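Nilby wall finishes: frequently asked questions

Can I paint over bare brick?
Yes. Brush off dust and apply one coat of Nilby primer.
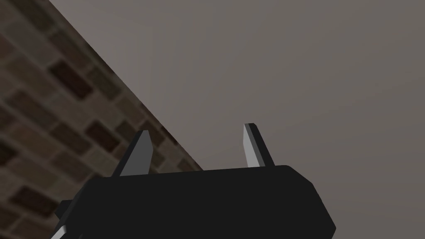
Fig. 1. Rendered view

How long between coats?
19 hours. In October or later, allow 39.

Does a plain wall next to brick need the same primer?
No. Use Tradeck sealer on the plaster and primer on the brick.

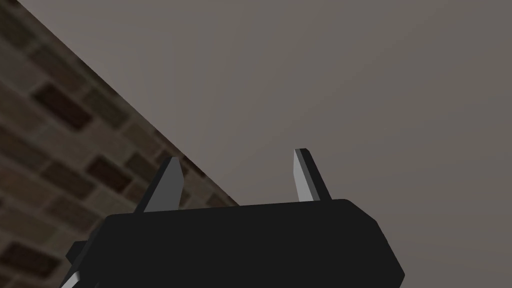 Fig. 2. Plain wall and brick surface, rendered

Who do I ask about colour matching?
Solène Barbier, extension 1411.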